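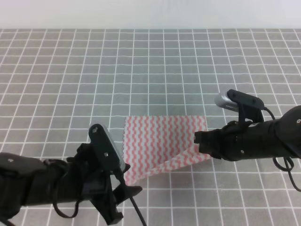 Chapter 4
What Will It Really Cost?

The first time I wrote a budget for a robot bench, I put down one line: two arms. I was pretty proud of that line! Then the parts list came back from Simholm, the little training shop where I worked at the time, and it ran to 118 items. I'd forgotten cables, brackets, screws, the table itself, and something to lay over it.

So in this chapter we're going to plan a two-arm bench for handling cloth, start to finish, and we'll price it the boring way, piece by piece. I'll use the bench we planned for the Hunt Street lab, a job we called Wondton (yes, with the d, it was a typo on the first order form and it stuck).

Cloth is a nice thing to budget for. The test pieces are cheap, and a small square of striped fabric will keep two grippers busy all afternoon. The arms are another story. They need room to reach toward each other, and their cables need slack, so measure your table before you call anybody. I skipped that once and paid a 20 percent restocking fee to Fatau, our supplier.

Get a cover with a printed grid while you're at it. I like being able to glance down and see where the fabric is lying.

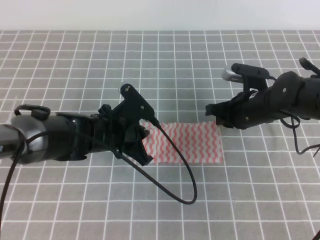

4.1 Start with the Task

Before you open a single catalog, write down what you want the arms to do, in one plain sentence. Mine said "fold a small cloth in half, 40 times a shift."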